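Routing power and data cables on a two-arm bench

Rutdale Shared Workshop, build notes. Last updated 2019-04-19

Part 4 of the Stenau build. You should already have both arms bolted down and homed (parts 1 to 3). By the end of this part the grippers are powered, the cables have enough slack for the full reach, and you can run a first slow move over the table.

What you need

Two arms with two-finger grippers, mounted
A power strip with a hole or slot for hanging
One wall hook rated for more than the strip and its plugs
Hook-and-loop straps, 12 is plenty
Cable clips that fit the arm segments
A small light bottle with a cap for the reach test

Before you start

Switch everything off and pull the main plug. Move each arm by hand to its farthest useful pose and leave it there. If your arms lock when unpowered, release the brakes first using the procedure in part 2, and hold the arm while you do it.

Step 1. Hang the power strip

We first had the strip on the floor under the table. It got kicked, and the plugs worked loose. On the wall behind the table it is easy to see and easy to switch off. Put the hook high enough that neither elbow can reach the strip. Check this by hand with each arm at full height. Hang the strip vertically and plug in one cable at a time, tugging each plug lightly before you go on.

Step 2. Run the cables along the arms

Start at the gripper and work back toward the base. Leave a loop at every joint. To size the loop, bend the joint all the way in the direction that stretches the cable, add 70 mm, and strap it there. Do not strap across a joint. Put the strap on the solid part of the segment and the clip next to it.

Keep the cable on the outside of the elbow. On the inside it gets pinched when the arm folds.

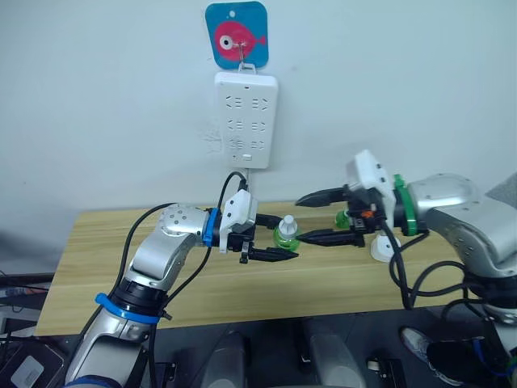

Arms over the table with the bottle between the grippers. Note the cable over the left elbow.

The left gripper gets its own line, dropped from the strip in a loose curve. Give it enough length that the arm can turn away from the wall without pulling on the hook. On the right, the bundle goes over the table edge and down to the base. Bundle it loosely. If you pull the straps tight, the whole bundle moves as one stiff piece and drags on the wrist.

Step 3. Check the slack by hand

Power is still off. Take each arm slowly through these poses:

Straight up
Fully across the table
Folded back over its own base
Wrist turned to both limits

Watch the connectors at the wrist. If one moves in its socket, add length to the last loop and repeat.

Step 4. First powered move

Plug in, stand where you can reach the switch, and open Gil, the control program we use on this bench. Load the file reach_slow. Set the speed limit to 2 percent. Put the bottle at the middle of the table and bring the grippers in from either side, one arm at a time. Stop before the fingers touch it.

If the Golon driver board reports a timeout, raise the value in the config file to 2000 ms and restart. Ours shipped with a shorter setting and dropped the right arm every few minutes.

Once both arms run the file without a cable pulling tight, go back over the straps and trim the ends. Part 5 covers gripper calibration.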